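# Fitted tool cases: keep the tray or bin it?

**mitrebox_17**

Picked this up for the flat in February. Black plastic case, moulded tray, orange utility knife in its own slot.
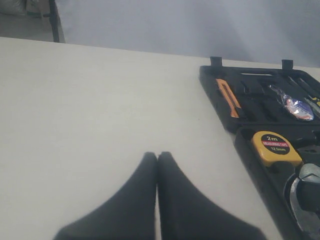

## Replies

**Hestham_Sal**

Keep the tray. I've had a Murno case since we moved in and I can tell what's missing as soon as I open it. With a tool bag I used to find out halfway up the ladder.

**geoff-ish**

Disagree. Fitted trays only suit the tools they came with. Replace one with a slightly fatter handle and the lid won't shut. I pulled mine out and put a folded tea towel in the bottom. Holds twice as much.

**Hestham_Sal**

And it all rattles about and you blunt your chisels.

**geoff-ish**

I don't keep chisels in it. It's for hanging shelves.

**plumbline**

You can cut the slots bigger if the tray is proper foam. Sharp blade, small slices, try the tool in it as you go. If it's hard moulded plastic, leave it alone, it splits. Mine is a Geerts and I ruined the first tray that way.

**mitrebox_17**

It looks like foam but I haven't taken a blade to it yet. Main thing I want to fit is a longer screwdriver, 245 mm end to end. Case is 390 mm across on the inside so there's room on paper.

**plumbline**

Lay it diagonally and draw round it in chalk first. Check it clears the lid too.

**geoff-ish**

Or put the screwdriver in a drawer.

**Hestham_Sal**

One more thing, take the blade out of the knife if the case lives anywhere kids can reach. The latches on mine open far too easily.

**mitrebox_17**

It's going on top of the wardrobe. Will try the chalk.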